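Visit to the Rakley picking lab, Friday, November 19, 2021

We were 30 visitors, so they divided us in two groups, and mine went first to the picking cell. Kenji Crenshaw was our guide. I was glad that he began with a failure, because in such visits one usually hears only the good numbers.

In April the arm stopped in the middle of a night run. It was reaching low into the metal bin, and a cable bundle near the wrist caught on the wall. The controller noticed the extra force, but too late. One connector was pulled out, the gripper lost its air and the part it held fell down. It was pick 3652 of the test.

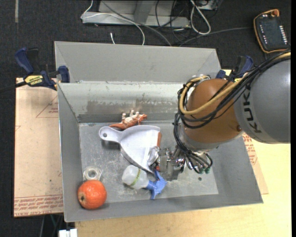 The log showed 51 small force warnings before the stop. The software wrote them all down and did not ask anyone to look. Now the third warning in one hour pauses the arm, and a person must come and check the hoses by hand before it can start again. They also lowered the speed close to the walls. I asked how much time this costs, and Kenji said roughly two seconds for a pick, which he finds acceptable.

After this we had coffee and went on to the Varkivis hall, where we saw the conveyor but it was not running that day.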